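The Second Pair

The old grippers came back from Gastier in a box lined with newspaper, and the new ones came from Deák in foam. She put both on the bench and signed for them.

Her job that winter was to say which was better. The lab in Trorkton had money for one kind and wanted 40 of them. She had a spreadsheet with 380 rows, one for each try, and a column at the end where she was allowed to write a comment. Most of the comments said "slipped".

She did the Gastier pair in the mornings and the Deák pair after lunch. When her supervisor pointed out that she was more tired after lunch, she swapped them over and started again. That cost her four days. She didn't mind much. The building was quiet in July and the heater under the bench worked if you kicked it.

Cups were easy and so were blocks. Both pairs could pick up a sponge. The Gastier fingers had more bite but the trigger was stiff, and by row 100 her thumb ached and she was holding the handle in a way the manual told you not to. The Deák trigger was light. It was so light that she sometimes closed it without meaning to, and once she took hold of her own sleeve and stood there for a moment, caught.

Her father rang most evenings. He had wired houses in Brerkberg for most of his life and thought the whole thing was funny.

"What did it pick up today?"

"A spoon."

"Good for it."

He'd had the stroke in autumn. His right hand was coming back slowly, and the physio had given him a tray of things to practise on: pegs, coins, a bootlace. He didn't like to talk about the tray. She knew what was on it only because she had seen it on the kitchen table at her last visit, pushed under the paper.

"Did you do your pegs?" she asked.

"Did you do yours?"

She told him the pegs were next week.

The trouble started with cords. Neither maker had said anything about cords. A cord had no front or back to it, and when you took it in one place it moved in another. On the Gastier pair it rolled out between the pads. On the Deák pair it stayed, but only if you came down on it square, and her wrist had to go over at an angle that made her lean on the table with her other elbow. She wrote "slipped" eleven times and then wrote "my fault" and then deleted that.

She asked her father how he used to do it.

"Do what?"

"Pick up a cord. When you couldn't see both ends."

He was quiet for a bit. She could hear the television.

"You don't grab it," he said. "You find it, and you let it lie in your fingers, and then you run along it. It'll take you to the plug in the end."
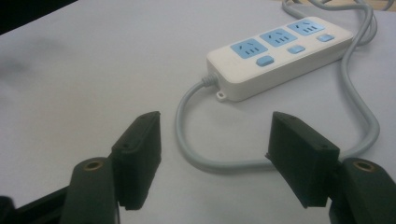
Cords took up all of the next morning. She tried it his way, leaving the pads apart and bringing them down slowly until she had the place she wanted. The grey cord made a wide loop towards her and swept past the black fingers, then climbed away to the right, where it lay over itself in a tangle at the far side. She followed it with her eye, past the end of the power strip and the last of the blue sockets, and decided to leave the tangle until she had the easy stretch right. Then she squeezed. The first go slipped. The second held, and she wrote down which pair it was and went on to the next row.

By the end she had 1,091 rows, more than anyone had asked for. She recommended the Deák pair with a stiffer spring. The report ran to six pages, dated 12 July 2020, and under the heading for cords she put a paragraph on approach that had no reference after it. Her supervisor asked where it had come from.

"An electrician," she said.

She rang home that night before he could ring her. It took him a long time to answer, and when he did there was a clatter and some swearing.

"Dropped the phone," he said. "Hang on. I had it in the wrong hand."

She said to take his time. She heard him shift it across, and then he asked her what it had picked up.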